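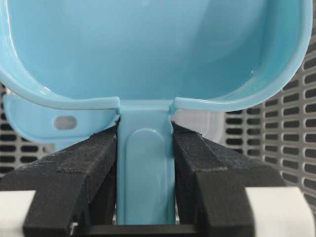

# Kerkden tray-handling set

March - Geeta Pant

Wrist-camera recordings of a two-finger gripper handling plastic dental impression trays at the Trornance packing room. 2,000 episodes, 111 held out for testing.

## Staff

The packers used to sort trays by hand all shift. Now they load the cell, check rejects and fix bad grasps - 29 people took the training. Pay grades did not change. Several miss the talk at the old bench.

## Known gaps

Night shift is missing.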